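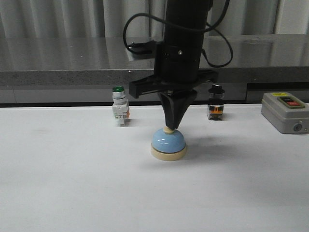 My sister asked me flat out whether a devotional with 112 readings was going to make me pray more or just give me one more thing to feel guilty about. Fair question! I've had the Plarnovari prayer journal since October, so I can answer her now.

I pray more. Mostly in the mornings, before the coffee is done, and mostly short. The readings run a page each (the ones on the Psalms are the best, the ones on patience made me grumpy) and there are 2 pages after each for your own notes — lined, thank goodness.

Gripes: the ribbon frayed fast, and the Advent section feels rushed. I also wish it lay flat on my lap in the pew. Our women's group at Breltville tried it too and split right down the middle.

I'd give it 4 stars out of 5, and I've already ordered another one for my mother-in-law.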